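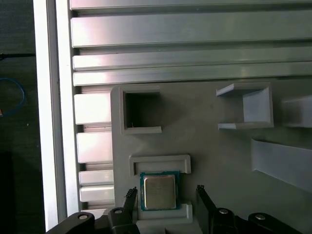

Stage Conversation Moderator (freelance, spring season)

Resano Talks, Drullon Hall
Reference: RT-56
Contract: freelance, per event
Reports to: Khoa Lâm, Head of Spoken Events

Summary of the post

Resano Talks programmes live conversations with actors, authors, broadcasters and former holders of public office. Events take place in the main auditorium of Drullon Hall and, for smaller bookings, in the Farah Room on the first floor. We are seeking a freelance moderator for the spring season, which opens in March. The moderator hosts the on-stage conversation, manages the audience question period and keeps the event to its published running time.

The post does not include booking of guests, ticketing or press. These are handled by the Resano office.

Format of events

Each event in the main auditorium runs for 70 minutes without an interval. The standard division is as follows.

Introduction and guest entrance: 2 minutes
Moderated conversation: 56 minutes
Audience questions and close: 12 minutes

The division may be changed by agreement with the guest's representative, but the total may not. Front-of-house staffing and the bar licence are both tied to the finish time.

Events with two guests follow the same division. The moderator is expected to share the time fairly between them and to have material ready for each guest separately, as joint guests do not always arrive on stage together.

Duties

Read the guest's current book, watch the current film or series, or review other recent work as listed in the briefing pack.

Prepare a written outline of topics and send it to the Resano office before the technical rehearsal. Full scripted questions are not required. Guests' representatives may ask to see the outline. They may not edit it, except where a restriction has been agreed in the booking contract.

Attend the technical rehearsal on the afternoon of the event, including microphone and sight-line checks.

Host the conversation from the stage, working with a floor clock and an earpiece linked to the stage manager.

Select audience questions. In the main auditorium these are taken from two roving microphones. In the Farah Room they are submitted on cards before the doors open.
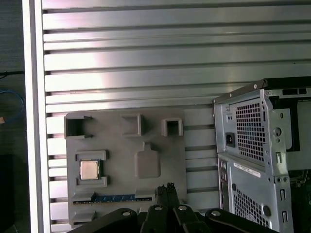
Remain in the building until the guest has left the signing table, where a signing is part of the booking. The moderator does not run the signing queue but may be asked to make a short announcement from the stage beforehand.

Complete the post-event form, noting any departure from the running order and any material that should be checked before the recording is released.

Essential requirements

Experience of live interviewing in front of a paying audience. Radio, podcast or panel work will be considered if it was recorded live.

Ability to work to a clock and to close a discussion on cue.

Working knowledge of current film, television and publishing.

Ability to remain impartial when the guest is a serving or former politician. Applicants should declare any party office held or paid campaign work.

Desirable requirements

Experience of using an earpiece on stage.

Experience of interviewing through an interpreter. Durora, our touring partner, supplies several guests each season who prefer not to speak in English.

Fees and expenses

A flat fee is paid per event and covers preparation, rehearsal and performance. The current rate is set out in the applicant pack. Standard-class rail travel is repaid on receipt. Accommodation is provided if the last train leaves before the event has finished. An event cancelled by the guest after the outline has been delivered is paid in full.

How to apply

Send a CV and one unedited recording of a live interview, with the audience question period included if there was one. Edited showreels will not be viewed. Quote reference RT-56 and mark the application for the attention of Khoa Lâm.

Shortlisted applicants will be asked to host a short trial conversation in the Farah Room with a member of the programming team - a fee is paid for this session. Applications close at 5pm on the last working day of the month.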